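The Kustico play tray and garden tool set

I bought the tray first and the tools a couple of weeks later, and I really should have ordered them together (one delivery, one box to flatten!). The tray is a deep teal, a plain rectangle with rounded corners, and it's the bit I reach for most. Ours lives on the flowery mat near the toy toaster, and it gets used for pretend toast as much as anything.
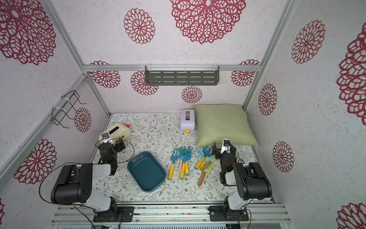

I do like a tray with raised sides -- beads and pom-poms stay put, mostly. Rajput had a cheaper one but I didn't care for the color, and Puvum only sells theirs in packs of 7, so Kustico it was.

The garden tools are child-sized and very cheerful. You get blue plastic rakes, a narrow one and a broad one with long curved tines, both on yellow handles. My daughter goes for the broad one every time. They've been fine in potting mix and sand; I wouldn't try them on hard clay.
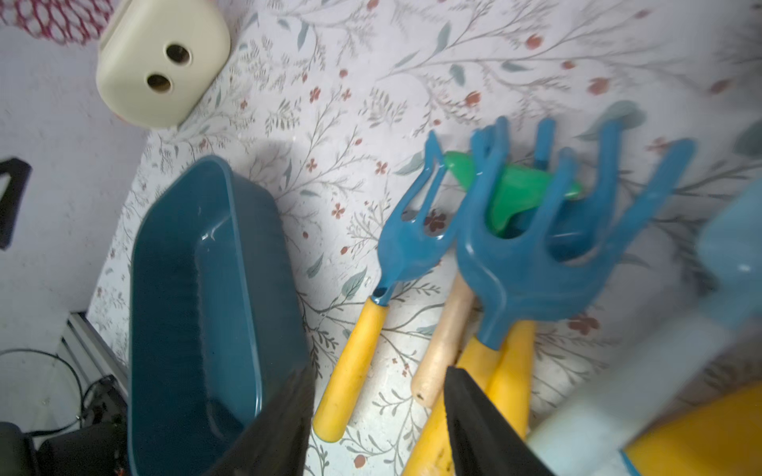 Ordering

Kustico sells both through Mademen. Tray code 81, tool set code 400.

Comments (3)

Florian Kofler
24 January 2019
Does the tray fit a low shelf?

tessa_m
Ours does, Florian -- just!

Gardengran
Bought two sets, love the yellow handles.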